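July 1, 2022
By Filipa Simões

Households in Cimville will have their food scraps collected every week from now on, after a trial that began in May went rather better than even its keenest supporters had dared to hope.

The trial took in 19 streets on the Skevow side of town, and between them the good people there set aside 3,270 kilos of peelings, crusts and tea leaves (and, I am told, one entire birthday cake) that would otherwise have gone in with the ordinary rubbish.
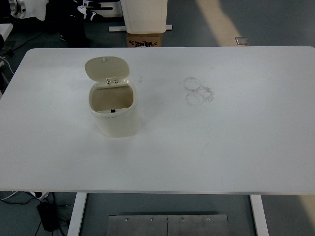
A small bin with a flip-top lid.

Scraps can be wrapped in newspaper or put in loose, whichever you prefer, and should be out by 6 in the morning. Bones and cooked food are welcome too, but please, no plastic bags! Everything goes to the Jirutska composting yard, and residents may fetch home two free sacks of the finished compost each spring.

Comments (3)

marrowman: What about those of us in flats? No word on that at all.

J. Abbasi: We were in the trial. Our main bin is half empty most weeks now.

pip_k: 6 is far too early. Can it go out the night before?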